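Torkcombe Supper Club
Minutes of the planning meeting, 2025-11-25

Present: Elīna Dzene (chair), Gediminas Lūse, the Arruda family (both of them, plus the baby), and me taking notes. Apologies from the Lellik table, who had a school concert.

I typed these up the same night with a plate of leftovers next to me, so if anything got garbled, tell me and I'll fix it before I print the copy for the binder.

1. Last meeting's minutes

Elīna asked for one fix. In September I wrote that she'd offered to make stuffed cabbage for the winter supper. She offered to make stuffed peppers. I was thinking of my grandmother's cabbage rolls and my pen just went there. Corrected, and everybody was fine with the rest.

2. Money

We have $1,438 in the account. The soup night brought in $287 after groceries, and that's our best one yet for a soup night! Gediminas spent $157 on two big roasting pans with lids and gave me the receipt, which had butter on it but is still readable. We paid him back on the spot.

The Arrudas asked if we could put some of it toward a second slow cooker. We all liked the idea but wanted to look at used ones first. I said I'd check around and bring prices next time.
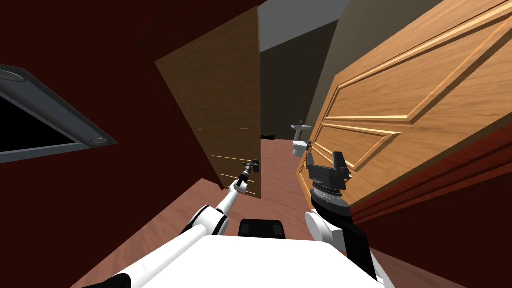 3. Menu for the winter supper

This took up most of the evening (no surprise). We started out with three people wanting lasagna and two wanting pot roast, and the baby wanting the breadsticks.

Gediminas made the case for lasagna: you can put it together the day before, it travels well, and it's even better once it's had a night in the fridge. He's right about all of that. Elīna's worry was the oven. We can fit four pans at once, two to a shelf, but the back ones brown a lot faster and somebody has to keep swapping them. I did the swapping last time and I've still got the oven mitts with the sauce stain, so I sympathize.

My own vote was for pot roast, mostly because the carrots come out so good. But it ties up the oven all afternoon and then the rolls have to go in late, and cold rolls make me sad.
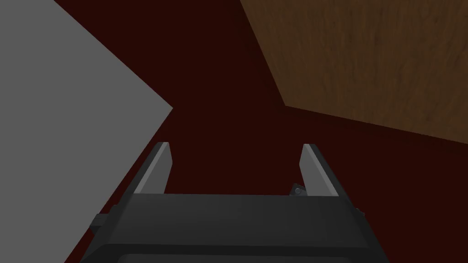 We went back and forth some more and landed on lasagna, two kinds. One is the regular meat sauce. The other is mushroom and spinach with white sauce, and we agreed the white sauce needs way more nutmeg than we used last year. Elīna will still bring the stuffed peppers as a side, half of them with rice and no meat.

We also talked about noodles. I said the no-boil kind is fine if you make the sauce a little looser, and Gediminas gave me a look. He's going to boil his. I'm not going to boil mine. Both pans will be on the table and people can decide for themselves.

Salad is the Arrudas, same lemon dressing as always, dressed at the very last minute – last time it sat for an hour and went limp.

4. Dessert

Apple crisp got in without a vote. Everyone just started talking about it as if it were settled. I'd like to try it with oats and a handful of chopped pecans on top, with a pan without nuts kept at the other end of the table and clearly labeled. Elīna wants vanilla ice cream with it and I'm never going to argue with that.

The Lelliks sent word that they'll do a pan of lemon bars too.

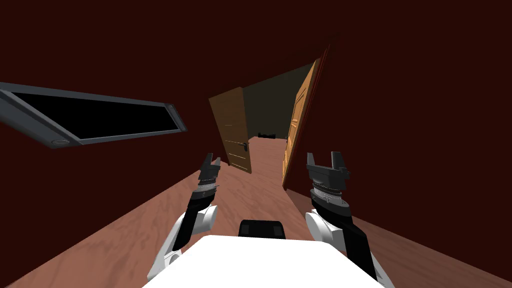
The doorway, with both wooden doors open.

5. Groceries

We're going to buy the cheese in blocks this time and grate it ourselves. It melts better and it costs less, even if my knuckles don't love it. Gediminas has a grater attachment for his Zitach mixer and offered to do the whole lot at home, so please don't anybody else buy mozzarella!

Canned tomatoes: I still have a shelf full from the last sale, so we're covered for both sauces. The Arrudas will pick up onions, garlic, and greens the morning of, and I'll get the apples from the orchard stand if they've still got the tart ones. If they don't, I'll mix whatever they have and cut back the sugar.

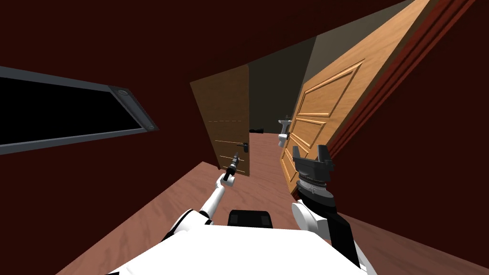

6. Anything else

Somebody took home Elīna's big ladle after soup night. It has a dent in the handle and she'd really like it back.

Gediminas asked if we could do a dumpling evening in the new year, where we all fold together and take a bag home for the freezer. Big yes from everyone. I'm putting it on the list for next time, and he'll bring his dough recipe so we can work out how much flour we'd need.

We stopped there and ate the last of the banana bread. I'll email the date for the next meeting once I've heard from the Lelliks.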